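Lemon 2, robot 0

Quick one before bed, hands still smell like citrus. The drinks table fought back today. Joana set everything out, I loaded the pour routine, we got through the warmup fine. Bottles, rack, ice, tray, same as always. 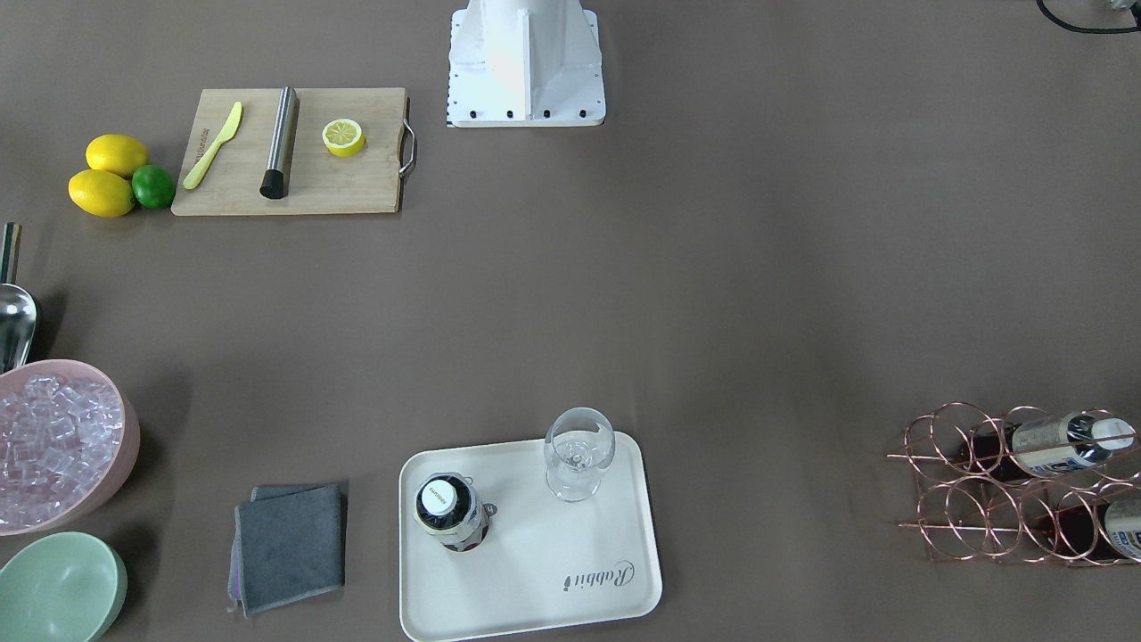
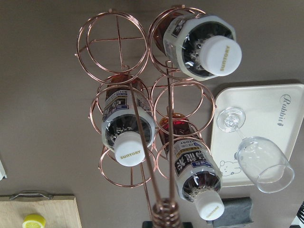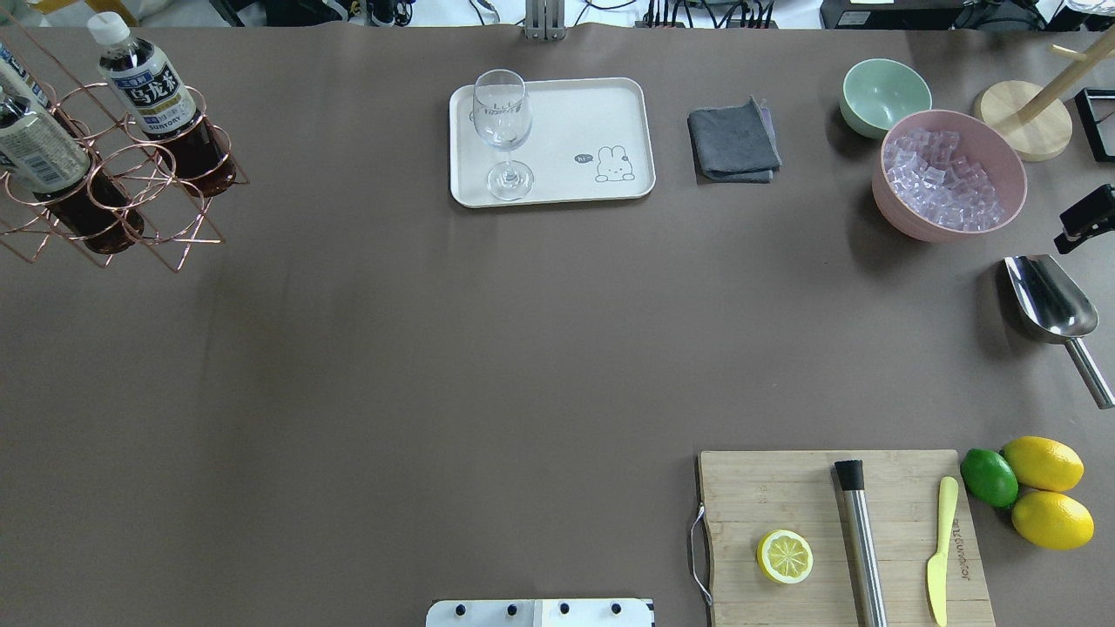
What went wrong

The arm quit mid reach. Hard stop, fault 399 on the Umurier controller, wich the manual lists as "joint torque, general." Thanks. Very helpful.

Restarted. Same fault, same spot, on the way to the rack. Hélder figured collision, so we crawled it at low speed. Nothing touching. No wobble either.

Then Renata asked when we last changed the payload setting. Um. March. It was still set to 500 grams from the old gripper and the new one is heavier. So every long reach looked like the arm was hitting something. My fault, I swapped the gripper and never updated teh file.

Part that bugs me: I cleared the fault the first time with my hand still inside the fence. Dumb. New rule, both hands out, say "clear" out loud, then reset.

Payload fixed. Full run tomorrow, Henrique has the stop button.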